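Removing vinyl stickers from a painted panel without lifting the finish
Surfaces and Finishes > Adhesives and Residue
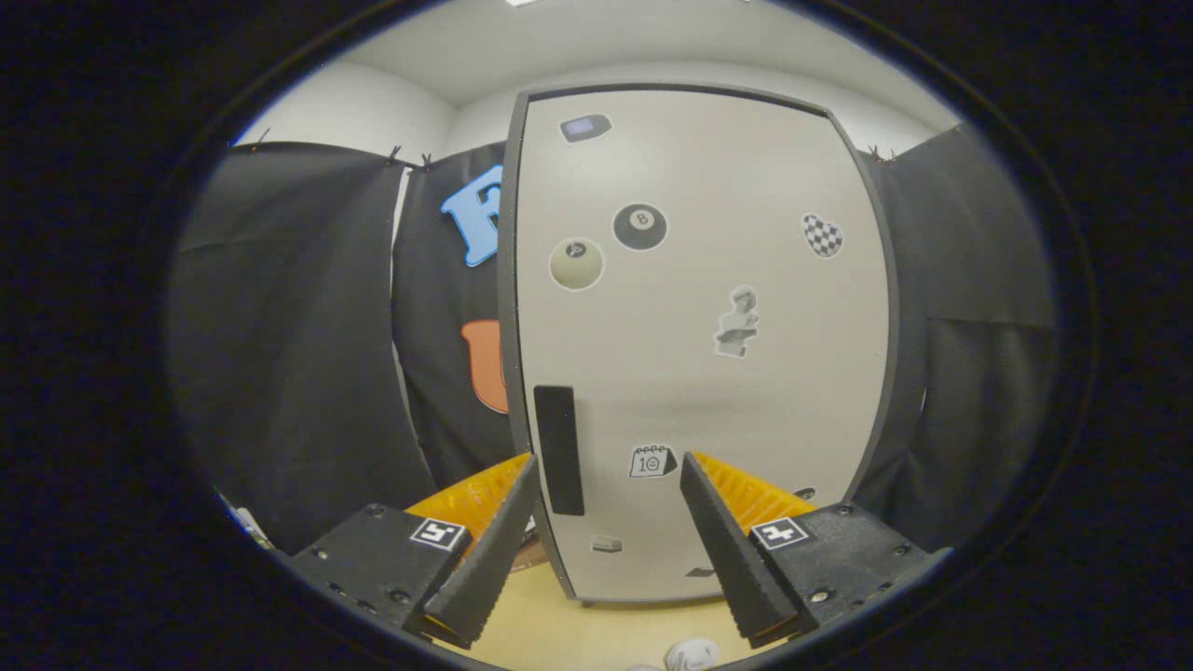

What takes old vinyl sticker adhesive off a painted door without dulling the paint?

Low heat first, then mineral spirits on a cotton cloth, then dish soap and water. Skip acetone and lacquer thinner on anything painted unless you know the coating is fully cured two-part.

dhalliday
Posted 1/31/22

Putting the above at the top so people searching find it. My own situation is longer. I have a stack of doors out of a shop fit-out, factory finished in white, covered in die-cut vinyl stickers of mixed age. The newer ones lift at a corner with a fingernail and come off in one piece. The older ones split into strips and leave a gray film that grabs dust.

The low heat method works on most of them. I hold the dryer a hand's width off the surface, move it constantly, and pull back at a shallow angle, nearly flat to the door. Pulling straight up is what lifts paint. Mineral spirits takes the film in two passes.

What I can't get rid of is the ghosting. After cleaning, the outline of each sticker is still visible in raking light. The covered area is whiter than the rest. Is there a way to even that out short of repainting?

Digby Halliday

---

yabsira_d

The ghosting isn't residue. The exposed paint has yellowed and the covered paint hasn't, so no solvent will touch it. You have two options. Leave the doors in indirect daylight for a few months and let the covered areas catch up, or cut back the exposed areas with a fine polish. The second one only works if the yellowing is shallow.

On oil-based enamel, daylight will often bleach the yellow back out, because a lot of that yellowing happens in the dark. On old nitrocellulose it goes the other way. Do you know the coating?

---

dhalliday

No paperwork. Rubbed an inside edge with denatured alcohol and nothing came off on the cloth, so I've ruled out shellac and most latex. Rubbed the same spot with lacquer thinner and it went slightly tacky after a minute.

---

bevanf77

Slightly tacky after a minute could be an enamel or a one-part catalyzed finish. Real nitro would have been on your cloth in seconds.

I disagree with the low heat step as a default. I did this for years on vending fronts and lockers, and a dryer in careless hands softens the paint at the same time as the adhesive. Then the sticker takes a skin of paint with it. I go the opposite direction. Soak a paper towel in mineral spirits, lay it over the sticker, cover it with plastic film, leave it 2 hours. The solvent creeps in from the edge. Vinyl that has been scored lightly goes faster.

---

marama.c

Scoring vinyl on top of a painted door is how you get a permanent outline of the sticker cut into the paint. Please don't tell people to do that.

---

bevanf77

I said lightly. A plastic blade with a nicked corner, dragged, will open the face of old vinyl and not mark a hard enamel. I wouldn't use a steel blade.

---

marama.c

"Hard enamel" is doing a lot of work in that sentence. He's told us the finish goes tacky under lacquer thinner. We don't know how hard it is. Fingernail test in a hidden spot before any blade of any material.

For what it's worth I use heat and solvent both. Heat to get the vinyl face off, solvent for what stays behind. They're separate jobs. The wet towel is slow on thick vinyl, since the face layer is a decent barrier to mineral spirits, and all you do for the first hour is wet the perimeter.

---

awhitcombe

Adding a data point on the products people usually bring up. I had a white steel door and a white painted MDF door with stickers from the same sheet, and ran these side by side on the leftover film:

Mineral spirits: two passes, no change in gloss on either door.
Fomus gel: one pass, but it leaves an oily layer that needs soap twice. No change in gloss.
Tradine adhesive spray: one pass on steel. On the MDF it got in at a chipped edge and raised the paint. I would keep it away from MDF entirely.
Cooking oil: works if left overnight. Messy, and bad news if you plan to repaint.
Isopropyl 70 percent: poor on rubber-based adhesive, decent on acrylic.

Gloss judged by eye against an untouched area, so take it for what it is.

---

yabsira_d

That isopropyl result matches mine. People report it as either useless or perfect and the difference is the adhesive. Paper price labels and cheap promotional stickers tend to be rubber-based. Better outdoor vinyl is acrylic. Try a dot of each solvent on one sticker before committing to a whole door.

---

bevanf77

Agreed on that. And agreed on Tradine near MDF. I've had the same thing happen at a hinge cutout.

---

dhalliday

Update. Fingernail test leaves no mark on the hidden edge. I did one door with heat plus solvent and one door with the wet towel method, unscored.

Heat plus solvent: 77 minutes for the whole door, including soap and rinse.
Wet towel: most of an afternoon, though little of that was hands-on work. Two of the thicker stickers needed heat at the end anyway.

No paint lifted on either. I'll use heat for the rest.

For the ghosting I tried Rorov fine polish on the lower half of one door. The outlines got fainter but the polished half is now visibly glossier than the top half, so I'm committed to doing the whole face.

---

marama.c

Do the whole face of every door that will hang next to it, too. Mismatched gloss shows more than ghosting does.

---

awhitcombe

If the gloss comes up too high you can bring it down with a gray pad and soapy water, long straight strokes, full length of the door. Don't go in circles. Test on the back.

---

bevanf77

Gray pad is too coarse for a thin factory finish. White pad.

---

awhitcombe

White barely does anything on the enamel I've worked with. Start with white and move to gray if it isn't cutting.

---

dhalliday

White pad on the back of the door took the shine down slightly after a lot of strokes. Gray took it down in four and left lines I can see from the side. Staying with white.

Does anyone know whether wax will slow the yellowing once they're cleaned?

---

yabsira_d

Not in any way I've been able to measure. Wax keeps fingerprints off and makes the next sticker easier to remove. If you might repaint later, leave it off. You'll have to strip every bit of it before primer will hold.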